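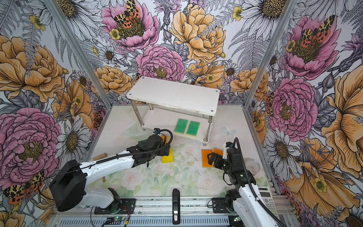 I said back in September that I'd write up our house rules for the two-arm bench, and then I didn't, because every time I sat down to do it we changed one. So they've stopped moving for a bit and I'm getting them down before Nicanor has another idea in the shower.

Some background if you're new. There are a few of us teaching a pair of little arms to tidy up, sort and put things away, and we take it in turns to run sessions. For the first couple of months we had no rules at all beyond "don't get your fingers in it". It was fun! It was also a mess, and when we tried to compare my sessions with Renata's they might as well have come from different planets. Same task, same name in the log, completely different habits.

So, the rules, in the order I remember them and not in order of importance.

Hands out before power on. Whoever is driving says "live" out loud and waits for an answer, even if the other person is standing right there looking at them. I felt a complete lemon doing this for the first week. Now I say it when I'm on my own, which my partner finds very funny when I work late. If you need to reach in for anything at all, a dropped sponge, a bit of fluff, you stop the arms first. Both of them! Stopping only the one you're near is how I got a knock on the knuckles in the spring (no harm done, some swearing).

Four objects minimum, and they have to feel different from each other. This is Renata Barrientos's rule and she's fierce about it. Scourers and sponges are lovely because they squash and forgive you, so left to ourselves we'd all run sponges for ever and think we were geniuses. Put a stapler out and you find out how good your grip settings are. Same with a petri dish, which is clear and round and slides off the moment you're smug about it. Crinkly plastic film is the one I dread. It never lies the same way twice and I have lost whole evenings to it.

Don't tidy for the robot. I broke this one constantly. You see a pad lying half on top of another pad and your hand just wants to go in and square them up, doesn't it? Leave it. If things overlap, they overlap. If the dowel has ended up pointing off into the corner, fine, that's where it starts. We set out at the beginning and then keep our mitts off until the run is finished.

Crumbs are the exception, sort of. We argued about crumbs for longer than I'd like to admit. Nicanor's view is that real tables have crumbs on them so the mat should too, and I do see that, but I also know what grit does to the joints of anything that moves. What we settled on is that crumbs may stay on the mat during a session, and the mat gets shaken out and the rail wiped before the next person starts. You wipe it. Not the next person. You.

Cables get a look every single time. Move each arm through its full reach slowly, by hand, with the power off, and watch the cable the whole way. It should have enough slack to curve nicely without catching on the gripper. We had one go tight at full stretch, right where you'd never think to check, and it pulled its connector out in the middle of a very good run. I could have cried.

Thirty minutes and then swap. After half an hour your attention goes, and you don't notice it going, that's the trouble. We've got an old kitchen timer for it. Nobody does more than 90 minutes in a day, swaps or no swaps, and yes, I know who's reading this and I know what you did last month.

Write down the failures. Every one, in plain words, before you reset. "Dropped it" isn't enough. Which arm, which thing, was it the lift or the letting go? I used to skip the silly ones, and then when we were working on the Bretine task (our name for stacking things on the little shelf) those were exactly the notes I needed and didn't have.

Change the backdrop between batches. We rotate wallpapers and mats, the louder the better. I'm very fond of the big peonies and the moths and I always sulk a bit when it's time to take them down. Plain grey is easier on the eye but it makes us lazy.

The one we still haven't agreed on is whether both arms should be allowed to go for the same object. Renata says never, one arm owns it until it's put down. I think passing things across is half the point of having two. For now it's a no unless the task sheet says so, and I'm collecting arguments, so if you run a pair yourself please leave me a comment and tell me how you do it.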